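4.2 Finger segmentation and boundary cues

The planner described in Section 4.1 needs to know, for every image, which pixels belong to the tool itself and which belong to the world. In the first version of Pisia we solved this with a fixed mask, drawn once by hand and applied to all recordings. This was simple, but it assumes that the finger always appears in the same place, and the assumption does not hold. The finger moves when the user closes the grip, and it also bends slightly under load. With the fixed mask, the visual odometry module kept a number of features on the finger edge, and these features pulled the estimated motion toward zero.

We therefore replaced the fixed mask with a small segmentation network, which we call Fikov. The network takes the current image and the measured grip opening, and it returns a soft mask for the finger and its bracket. We trained it on 103 labeled sequences recorded in November in the three buildings where the tool was in daily use. The labels were made in two passes. In the first pass the annotator marked the outline of the pad, and in the second pass a different annotator corrected the outline near the holes and near the worn edges — these are the places where the first pass was most often wrong.

The material of the background matters more than we expected. When the finger is seen against a light floor, the contrast is high and even a simple threshold gives an acceptable outline. Against dark fabric the same threshold fails, and the mask grows into the fabric. The difficult case is a view that contains both surfaces, with a long straight border between them. Figure 3 is taken from the wrist view of such a sequence.

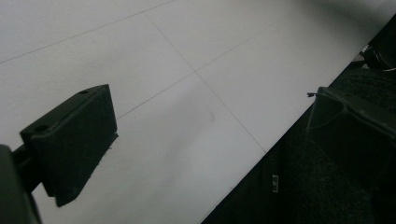

Figure 3. A matte black finger over pale floor tiles, with dark fabric and a black plastic object at the lower right.

For this reason the loss function gives a higher weight to pixels that lie within a narrow band along the labeled outline. The width of the band is 22 pixels at full resolution. We tried to make the band depend on the local contrast, but the training became unstable and the gain was small, so the final system keeps a constant width. The color channels are reduced to gray before the first layer. We lose some information in this step, but the network then depends less on the white balance of the camera, which changes when the user walks from one room to another.

After the mask is computed, the remaining pixels are passed to Nazari, our line and corner module. Tile joints are very useful for this module. They are straight, they cross at known angles, and they stay visible when the surface has little other texture. Long borders between two materials are also straight, but they are less reliable, as a mat or a piece of cloth can be moved during the task. Nazari therefore keeps two sets of lines. A line enters the first set only if it meets at least one other line at an angle close to a right angle, after correction for the camera tilt. All other lines go to the second set, which is used for tracking between neighboring images and never for the global pose.

The two sets are sent to the planner together with their confidence values. If the first set stays empty for 27 consecutive images, the planner stops using the floor as a reference and falls back to the inertial estimate until new corners are found. We chose this limit on the validation recordings and did not change it later.

One limitation should be mentioned. Fikov was trained only with dark fingers, and we have not tested it with the light gray ones that are supplied with the Sostard mount. We expect that the light fingers will be hard to separate from a pale floor — the opposite of the problem discussed in this section. Collecting labels for them is left for future work.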